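# Can a Machine Tidy the Bathroom Yet?

Urnholm has been asking one question since June: which household chores can a machine on wheels finish without a person stepping in? The kitchen got most of the attention in the first months. This page covers the bathroom.

All of the bathroom work so far has been done in simulation. The room is a computer model and so is the robot. A simulated room costs very little to mess up, and it can be put back the way it was with one command. We ran 2,392 attempts this way, which would have taken far longer with real bottles and a real floor.

The chores were kept small:

- Drive from the doorway to the counter without touching anything.
- Pick up one item from the countertop and set it down in a marked spot.
- Move an item that has another item right beside it.
- Go back to the start with the arm folded.

Driving is the part that works. In the last 700 attempts the robot got to the counter nearly every time, and the misses were mostly wheels catching on furniture legs. A low ledge can also be a problem, so the planner, which we call Flikiter, treats any raised edge as a wall and stays off it.

Picking things up is much less reliable. A single bottle standing by itself is a fair job for the arm. Two things set close together are a hard one, as the fingers need space on both sides. A person would nudge one item over with a knuckle and think nothing of it. We have 400 attempts at teaching that nudge, and the results are not good enough to report as a success.

Wiping is not on the list at all. Neither are toilets, mirrors, hair in the drain or anything with water. Those are the chores most people mean when they say they want help with the bathroom, so the answer to the question in the title is no, at least for now.

## Gallery

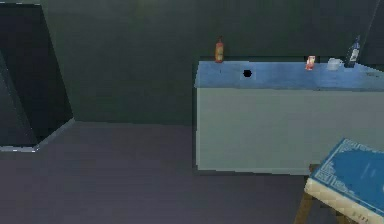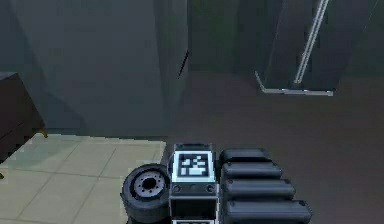

*First picture: the blue countertop, with a white cup and a tall dark blue bottle almost touching. Second picture: the robot with the glass shower panel far behind it, arm folded.*

## Notes on the chores

**Cup and bottle side by side.** The hardest pickup in the set. Taking the bottle first does better than taking the cup first. The arm can get hold of the bottle high up, above the rim of the cup.

**Small bottle on its own.** The easiest pickup. We use it as the first check after every software change. If that one fails, we stop and look for the bug before running anything else.

**Cartons.** Fine when they sit square to the edge of the counter. When they are turned, the planner often guesses the angle wrong and pushes the carton along the counter.

**Driving with the arm folded.** The arm stays folded for every drive, including short ones. It adds time to each run. Earlier runs with the arm partly out were quicker, but they ended in a lot of bumps against walls.

**Glass.** Clear panels are easy for a camera to miss. Flikiter is given the position of the shower panel ahead of time, which is a shortcut. In a real home it would have to find the glass by itself, and we have not tested that.

## Shop floor

The Haddad stockroom trial uses the same planner for a different job, putting returned goods back on open shelves. Shelves are kinder to a robot than a bathroom counter. The spacing is regular and the boxes are mostly one size. The trial is set for 2,000 returns, and pictures will go on a separate page when it is finished.

Grikley, our older arm, is not part of either project now. Its gallery is still up for anyone who wants to compare.

## What comes next

The bathroom set will get a harder version with more items on the counter and no fixed layout. We also want to try the nudge again with a slower arm speed. After that the plan is to build a plain counter in the workshop and repeat the single-bottle pickup with real hardware.

Page last changed November 4, 2024.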